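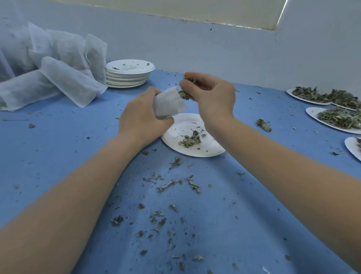 Residential Assistant, Ramside Priory Guest House

The Ramside community is an ecumenical religious house founded for common prayer, hospitality and manual work. The community is recruiting one residential assistant for the guest house at Terkitdale. The post is open to applicants of any Christian tradition, and a vocation to religious life is not required.

Term: 7 months, starting in February. The term may be renewed once by written agreement.

Duties

The assistant prepares guest rooms, receives arrivals, keeps the booking register and helps in the kitchen at the midday meal. During group retreats the assistant also sets out the chapel, including service sheets and hymn books, and closes the building after night prayer. Work in the garden and the herb room is shared by all residents on a weekly rota.

The guest house holds 50 beds in two wings, Sturnia and Koppel. The Koppel wing is kept in silence at all times, and staff working there are expected to observe this. The library of 2,000 volumes is looked after by a member of the community and is not part of this post.

Hours and prayer

Working hours are set at 6 per day, five days a week, with two consecutive days off. Assistants attend morning and evening prayer on working days. Attendance at the other offices is optional – the chapel is open to residents throughout the day.

Terms

Full board, a single room with a desk, and a monthly stipend paid on the last working day. Travel to Terkitdale is reimbursed once in each direction on presentation of receipts. Residents do their own laundry.

Requirements

Applicants must be at least 21 and able to climb stairs carrying linen. A driving license is useful but not essential. Two references are required, one of them from a minister or congregation leader. A background check is completed before the start date.

Applications

Send a letter of up to two pages and a résumé to the Guest Office, Ramside Priory, Terkitdale. The letter should state any previous experience of community living. Selected applicants are invited to a three-day stay before a decision is made – board is free for this period.

Notice posted May 2023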